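Troltgate Tableware Notes

Version of September 28, 2019

Summary

Troltgate is a small reference collection on bowls, spoons and the simple table tasks done with them: stirring, scooping, pouring, rinsing and drying. It holds 50 task notes in 8 groups. Each note is a plain text file with a title, a list of items, a surface and a short procedure.

Surfaces and items

The default surface is a table covered with a plain black cloth. White ceramic is the preferred bowl material for the stirring group – the rim stands out against the cloth. Spoons are listed by handle and shaft separately, so a metal spoon with a beige handle tip is entered as "metal, beige tip". Flatware without a separate handle gets one entry only. 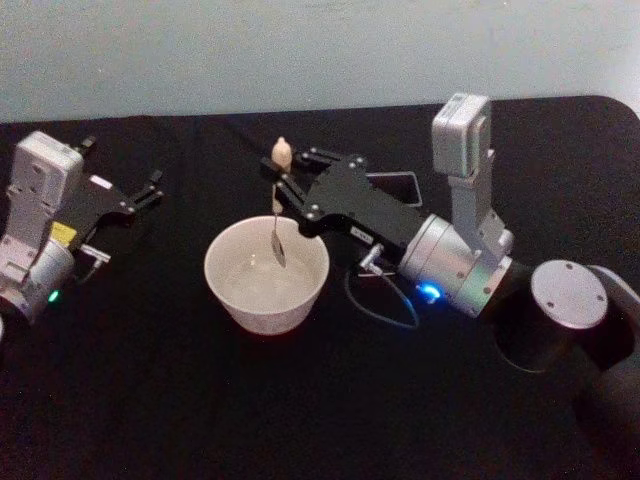
Water is the standard fill for stirring notes. Fill level is recorded as low, half or high, measured before the spoon goes in. Notes that call for milk, oil or dry goods belong to the Zirkus group and use their own level scale, carried over from an older list.

File layout

notes/ – one file per task
items/ – bowls, spoons, cups, cloths
surfaces/ – table and counter entries
CHANGES – edits by release

Item numbers are never reused. Number 3819 was withdrawn in July after a duplicate entry was found in the Nazarenko list, and any note that still points to it should be read as pointing to the deep round bowl.

Known issues

Bowl depth is given in words only (shallow, fairly deep, deep). Cloth entries have no fiber content. In 19 notes the spoon size is missing; these are marked "size open" and can still be used for stirring.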